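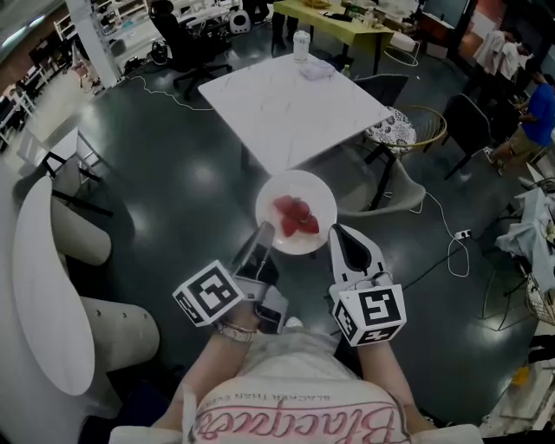

The Lounge Corner at Nirkine - Gallery

We moved the lounge corner at Nirkine into the big room last November, and people keep asking what it looks like now. The page covers the furniture, how we use it and where things go at the end of the day. Notes are by Ilona Illés, with additions from Lilla Bakos, who orders the supplies. Last updated 24 April 2024.

The corner has no walls of its own. It takes up the part of the floor between the shelving and the work tables, and anyone in the building can sit there. We did not buy a matching set. Most of the seats came from the old Adugna office when it closed, and the rest were bought one at a time as we had money. The total came to $2,175, with delivery. Josée Lemieux has the receipts if anyone wants to see the breakdown.

The square table

White, with a marble pattern on top. It is the one everybody ends up at. It is a good size for a couple of drinks and a plate, and it gets crowded after that. Please wipe it when you leave. Fruit juice is easy to get off the same day and harder the next morning.

The round wicker basket chair

It came without a cushion. The black-and-white patterned one was Lilla's pick, and she got it on sale. The chair is more comfortable than it looks, but it is low, and some of our visitors would sooner have something they can get up from. Offer them the gray upholstered chair behind it.

The dark gray upholstered chair

Dorottya Dobos reads here at lunch. The fabric hides dust well, which means it needs vacuuming more often than you would think. Use the small brush head. The big one does not get into the seams.

The gray shell chair

A molded seat on black legs. Light enough to carry with one hand, so it gets borrowed for meetings and does not always come back. If you take it to another room, bring it back the same day.

The black chair with the thin metal legs

Same rule as the shell chair. We had a complaint about the legs marking the floor, so felt pads went on in the winter. A spare packet of 50 pads is in the supply drawer. Change them when they wear down.

The curved white bench and the oval table

These two go together along the side. The bench is the only seat where people can sit next to each other, so it is where most of the talking happens. The oval tabletop is white too and shows every ring from every cup. Coasters have been ordered twice and have gone missing twice. Rozália Juhász is looking for some heavier ones.

The small side table

White top, black legs. It was meant for a lamp. We never got the lamp, and now it gets used for whatever needs a place to stand.

The yellow-green table

Not part of the lounge, but it is right behind it and people ask. It is a work table and it is nearly always covered with somebody's things. Please do not tidy it for them. If you need the space, ask first.

Shelving

The white units by the wall are open to everyone. Plates go on the second shelf, napkins on the one under it. Napkins come in packs of 200 and we get through them quickly, mostly on fruit days.

Fruit

We have a fruit plate three afternoons a week. Right now it is strawberries, before that it was mostly apples and pears. The order comes from Drelberg and arrives before noon. Whoever is closest to the sink washes it. Use the round white plates and put out a few pieces at a time, then fill up again. A heaped plate sits too long and the berries at the bottom go soft.

Cups with lids

Clear plastic cups are fine on any of the tables as long as the lid is on. Put the cup in the recycling and the lid in the other bin - the collection company does not take them together. Used napkins go in the trash, please, and should not be left by the cup.

The floor

Dark and glossy. We all like it, but it shows crumbs and footprints, so it is swept every evening and mopped on Wednesdays. Watch the white power cables when you sweep. They run to the power strip on the floor, and it is easy to catch one with the broom. A cable cover from Comura is on the list for the next order.

Still to do

A second cushion, a lamp for the side table if we find one we like, the coasters, and a hook for the broom. Suggestions can go to Lilla or in the notebook on the shelf. If you have an armchair at home that you are getting rid of, please send Ilona the measurements before you bring it in.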